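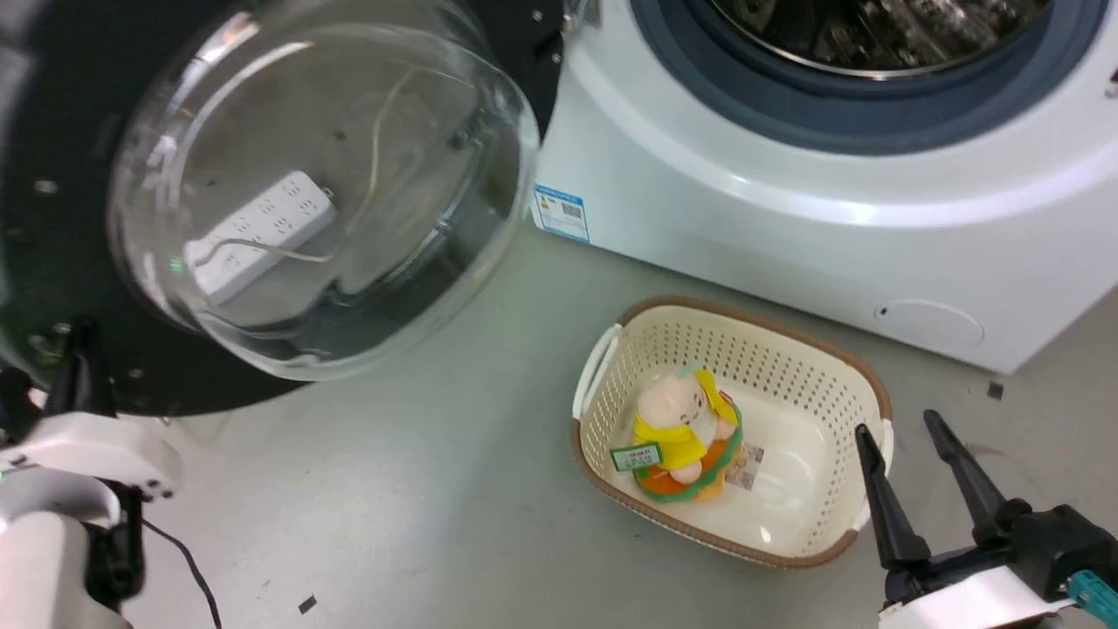

Darkeck Architects to Convert Former Stordale Mill Into Housing and Public Workspace

Home Projects News People Contact

STORDALE: Darkeck Architects has been selected to lead the conversion of the former Lurside Mill, a four-story brick building on the east bank of the canal that has stood vacant for most of two decades. The firm was chosen from a shortlist of 5 practices after a two-stage design competition run by the building's owner, Yusuf Properties.

The plan keeps the mill's outer walls, its timber floors and the square stair tower at the north end. A single-story loading shed added in the 1970s will be taken down, and the ground it covers will become a planted courtyard open to the street during the day. The upper three floors will hold rental apartments. The ground floor will be divided between small workshops, a shared laundry for residents and a 2,000-square-foot public room that local groups will be able to book.

"The mill was built to let in as much daylight as possible, and the windows are still the best thing about it," said Segundo Correa, project architect at Darkeck. "Most of our early drawings were about where to put the new walls so that they never meet a window. The kitchens and bathrooms sit in the middle of the plan, and the living rooms get the light." 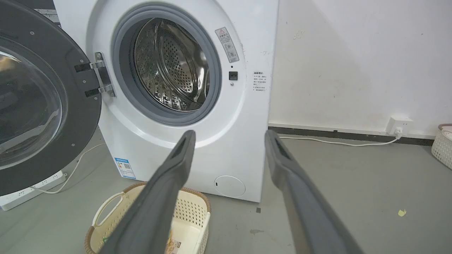 New partitions will stop short of the original ceiling beams, with glazed panels above them. The apartments average roughly 950 square feet, and those on the top floor will have views through the restored roof lights. Heating will come from a ground-source system with wells drilled under the courtyard.

Repairs to the brickwork will use material saved from the demolished shed wherever it matches. The design team has already set aside 1,000 bricks for the south wall, where the damage from old downspouts is worst.

The city's planning department reviewed the scheme in the spring and asked for two changes: a wider sidewalk along the canal side and a second entrance to the public room. Both are included in the current drawings.

Preparatory work on the site begins in September, starting with the removal of the shed. The canal path will stay open during construction, with a short detour at the north end while the stair tower is repaired. Drawings and a scale model are on display at the Darkeck office in Stordale until 5 p.m. on working days.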